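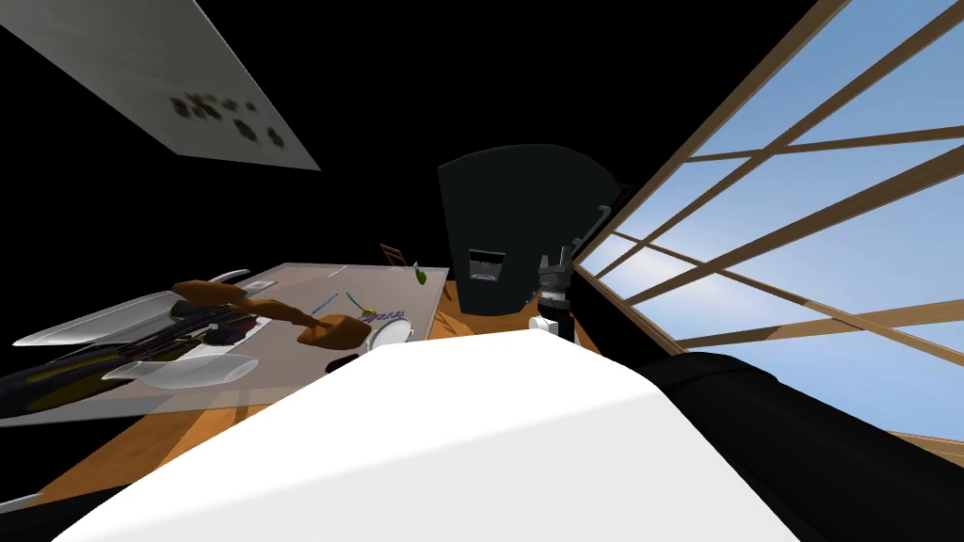

Figure 1. Simulated interior with window and ceiling panel.

Evacuation Manifests and Family Separation in a Short-Notice Airlift: A Tabletop Study

Final project report, Humanitarian Logistics Stream
Submitted 1st August
Project team: Berhanu Wako, Lutfa Selvanayagam, Bethel Worku
Supervisor: Sumeya Mekonnen

1. Background

When civilians are moved out of a conflict area by military aircraft, the passenger list is often compiled under pressure and in more than one place. Names are taken at a gate, again at a holding area and sometimes a third time on the aircraft. Where the lists do not agree, relatives who have travelled on separate flights may wait a long time before they are matched.

This project examined how the form of the manifest affects the time needed to reunite family groups on arrival. It did not consider the military decision to evacuate, the security of the airfield or the selection of passengers, all of which were treated as fixed.

2. The exercise

The study was built on a fictional country, Stastia, whose government has lost control of its northern districts. Foreign nationals and eligible local staff are flown from the airfield at Sikcombe to a reception centre at Ayele. The scenario was drafted by Berhanu Wako and revised after comments from the supervisor, who asked that the travel documents held by passengers be made less complete than in the first draft.

Participants were 23 students enrolled in the program. They were divided into a departure cell, an arrival cell and a tracing desk. The departure cell received passenger cards in batches and had to clear each batch before an aircraft was called. The arrival cell worked in a separate room and could see only what was sent forward.

The exercise was run twice. In the first run the departure cell used a plain list recording surname, given name, date of birth and nationality. In the second it used a form developed by the team and referred to as the Sodska sheet, which adds a family group number, the name of the person travelling as head of the group and a field for relatives left behind or placed on another flight. The cards were replaced between runs so that participants could not rely on memory.

3. Results

Each run contained 61 family groups, of which 40 had been split across two or more flights. Under the plain list, the tracing desk had matched 13 of the split groups when the exercise was stopped. Under the Sodska sheet it had matched nearly all of them.

The improvement came at a cost. The departure cell took longer to clear each batch with the new sheet, and on two occasions an aircraft was called before the paperwork was finished. In both cases the remaining passengers were boarded on a name-only list, and these passengers accounted for most of the groups still unmatched at the end.

Spelling was the most common cause of error in both runs. Several surnames had been given variant spellings on purpose, and participants tended to record what they heard without checking the card. The family group number reduced the effect of this, as the tracing desk could search by number first and compare names afterwards. It did not help where the number itself had been copied incorrectly, and the sheet has no check digit.

4. Interview

To test the scenario against experience, Lutfa Selvanayagam interviewed Kedir Wako, a former reception officer who has worked with displaced families in two countries. He is a relative of one team member, and for that reason the interview was conducted and transcribed by another.

Mr. Wako considered the split of families across flights realistic. He questioned the assumption that a head of group could always be named, and noted that older children often arrive in charge of younger ones. He also advised that people may be unwilling to list relatives left behind if they do not know who will read the form — a concern the team had not addressed.

5. Limitations

The participants were not under threat, spoke a common language and had slept. The second run followed the first by one week, and some of the gain may reflect practice. No attempt was made to represent damaged documents, medical cases or unaccompanied infants.

6. Recommendations

The team recommends that the family group number be issued at the first point of contact, on a wristband or card, and that the remaining fields be completed in the holding area when time allows. A shortened version of the sheet should be prepared for use when an aircraft is called early. The field for absent relatives should be kept on a separate page, with a written statement of who may have access to it.

A third run using the shortened version is proposed for late August, subject to room bookings. Bethel Worku will hold the passenger cards and scoring sheets until then.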